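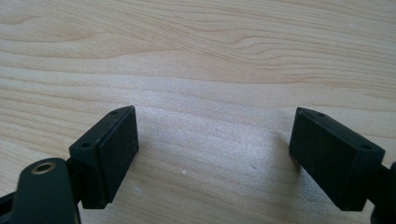 ## Trulberg tinted balm: is it meant to pill like this?

**mossandpowder**
Bought the Trulberg balm on Tuesday after everyone in the winter skin thread went on about it. Lovely for an hour. By lunch I had small grey crumbs along my jaw, like I'd been rubbing myself out. Underneath is the Andreadis day cream and nothing else. What am I doing wrong?

**Shoaib Gilani**
Too much cream, not enough waiting. Give it ten minutes and pat, don't rub. I've worn it to two weddings and looked almost alive at both.

**tallow_ho**
> pat, don't rub

People have been patting that balm for years and it pills regardless. It's a silicone balm going over a water-based cream. You could serenade it and it would still roll off.

**Shoaib Gilani**
Mine doesn't.

**tallow_ho**
You have a beard, Shoaib. It's pilling in there and you'll find it in spring.

**Nazanin Sadeghi**
Which version have you got? The old one came in a screw-top pot and was much greasier. They changed it when they went to the flip lid, and my skin has hated it ever since. I moved to the Starnon stick. Fewer shades, smells faintly of crayons, stays where I put it.

**mossandpowder**
Flip lid. So I've bought the bad one, in "Oat", a colour no oat has ever been.

**latepan**
Disagree about the Starnon, it sat in every line I own and a couple I was saving for later. The new Trulberg is fine on bare skin. Skip the cream for a morning and see.

**Nazanin Sadeghi**
Bare skin in December? In this wind?

**latepan**
I said a morning, not a polar crossing.

**mossandpowder**
Update: tried it with no cream. No crumbs, but my cheeks felt like envelopes by 3. Tomorrow I'll try a pea of cream and the ten-minute wait. If that fails it goes back to Latgate, assuming they'll take it with a finger hole in it.

**tallow_ho**
They took back my brow gel. Keep the receipt and look sad.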